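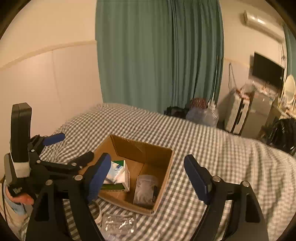
Attachment 1: open cardboard box, small green and white carton inside.

Ticket: Wallia canister filter, flow drops overnight
Status: Open
Product: Sirno 400

Customer reports weak return flow on a planted tank at the Mirnudholm shop. Impeller cleaned, no change. Intake sponge rinsed in tank water, flow back to normal for 2 hours, then down again.

Saturday: asked customer to bypass the Tsuchiya inline heater. Flow held. Hose at heater outlet found kinked. Hose shortened, heater refitted. Recheck in 4 days before closing.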